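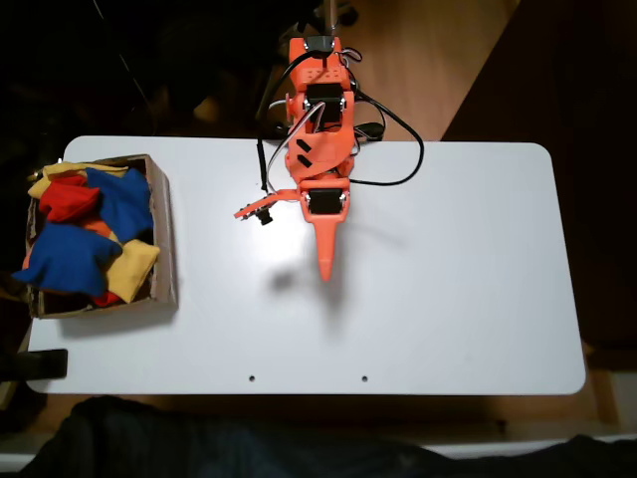
**Figure 2.** White tabletop with rounded corners.

Leonora Soriano objected in her interview that a table is never too small, only the meal is badly planned. Several respondents in Cabanatuan said similar things, and we take this objection seriously, because it changes what a question on "lack of space" can measure.

### 4.2 Table size and shared meals

The survey reached 600 households, of which 561 returned a complete form. In the form we asked which meals are eaten together, at which table, and who is usually absent. In 277 of these households the evening meal was shared by all members on most days. The morning meal was shared much less often, and many respondents left this line empty or wrote only "school" or "work".

We had expected that the households with a small table would share fewer meals. The data give only weak support for this. Families with little room often eat in two turns, first the children and then the adults, and they still describe the meal as shared. Our coding followed the respondent's own word in such cases. Castillo, who coded the forms a second time, preferred to count two turns as separate meals, and his version is reported in the appendix.

The shape of the table was a separate item. Rectangular tables with rounded corners (Figure 2) were put in the same class as those with square corners, as the form did not distinguish them. A respondent in Dendstead wrote in the margin that the corner seat belongs to the youngest child, and this remark led us to add a question on fixed seats to the January round. The answers to that question are discussed in Section 5.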